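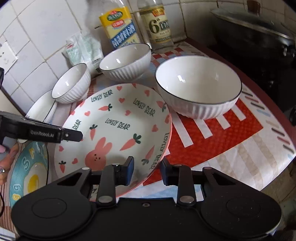

Re: [grippers] Pad wear on the hand-held pair

In September the Fivel list wrote:
> We swap finger pads every 300 cycles and re-zero the opening
> after each swap. Drift is gone. Recommend everyone do the same.

Gone by what measure? I ran our pair on plates and ribbed bowls for 411 cycles on one set of pads and the zero moved some 3 mm, nearly all of it before cycle 30. That looks to me like the pivots bedding in. New pads won't fix that.

Before I order a box of pads from Damenar I'd want to see your opening logged before the swap as well as after. Did you check the pivot screws first? And was the dust wiped off the housings? Ours is speckled again already.

I'm leaving the blue pads on for now.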